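In defense of the bits and pieces tub

I've been meaning to write this one since July, when my sister came to stay and spent most of a Friday going through my kitchen drawers. She's a labeler. She has one of those little machines that prints on sticky tape and she brought it with her, in her suitcase, between her sandals and her book. By dinner time I had a shelf that said RICE and a shelf that said OTHER GRAINS, and I don't think I've ever owned another grain in my life.

Now, I love her, and the rice shelf is fine. But I've had it up to here with the idea that a home should be organized like a store! You can't open a magazine without some gorgeous pantry looking back at you, all matching jars with the beans lined up by color. Who is cooking in there? Where's the half bag of flour with a clothespin on it?

My feeling is that most of us don't need a system. We need fewer decisions. When I come in the door with my arms full and the phone ringing, I don't want to stand there working out whether a roll of string is Office or Hardware. I want somewhere to put the string. And when I need it again (usually in a hurry, usually with a parcel half wrapped and my thumb holding down the flap) I want to go to the one place it could be.

I did try it the other way. A few years back, when we lived in the apartment on Oden Street, I went out and bought 20 clear boxes with snap lids and gave up a whole weekend to filling them. Batteries, candles, picture hooks, spare buttons, the works. I was so proud I made people come and look at the closet. It lasted until the first time I needed a picture hook and a candle on the same evening, and then everything ended up on the bed, and then it all went into whichever box was closest. My husband still calls it the Ghaffari method, after the lady downstairs who had warned me it would happen.

Wafula Temba, who I used to work with and who raised four kids in a house smaller than my garage, had the best rule I've ever heard on this. If you can't remember where a thing goes, you've got too many places. He had two. There was a hook by the back door and there was a bucket, and as far as I could tell the man never lost a thing except an umbrella, and he left that on the bus.

So these days I'm down to tubs. Plain ones, no lids, no labels (sorry, sis). Lids are a big part of the problem if you ask me, because a lid is one more thing to take off and put down and lose, and once it's on you can't see what you've got.

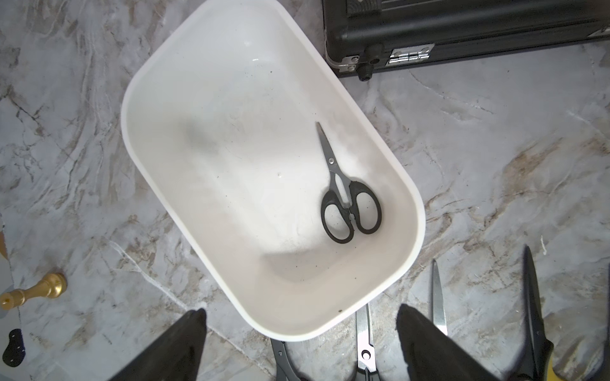

Small scissors, plain white tub, and not a label in sight.

Yes, I know, they need a wipe out now and then. Crumbs find their way into everything. But I can do that with a damp cloth while the kettle boils, and I can't say the same for a drawer with 2 layers of bamboo dividers in it.

People will tell me it's different with a big family, or a tiny place, or a serious hobby, and I guess that's fair. My neighbor ties fishing flies and if he kept all his feathers in one tub I'd worry about him. I'm also not saying a word against proper filing for bills and insurance and so on, since I learned that lesson the year we moved to Ranusbridge and couldn't find the car title for weeks.

I just think we could all be a bit easier on ourselves about the ordinary stuff, the tape and the string and the stubby pencils. My sister's coming back next month and she's already asked if she can do the linen closet. I've told her she can do one shelf.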